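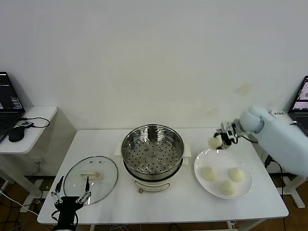 Steamed buns and a steamer pot on a white table.

Does a "bestseller" sticker mean a book is good?

Not always. A sticker tells you a book sold well somewhere, for some length of time. Where? How long? The sticker hardly ever says.

Say a shop in Bulville sells 91 copies of a dragon story in December. That could be its top book. A shop in Ledcombe might sell 2000 of another one. Both can print "bestseller" on the cover!

And selling isn't the same as liking. Plenty of books get bought as gifts and never opened.

So be a bit suspicious. Read the first 3 pages, then decide if you want page four.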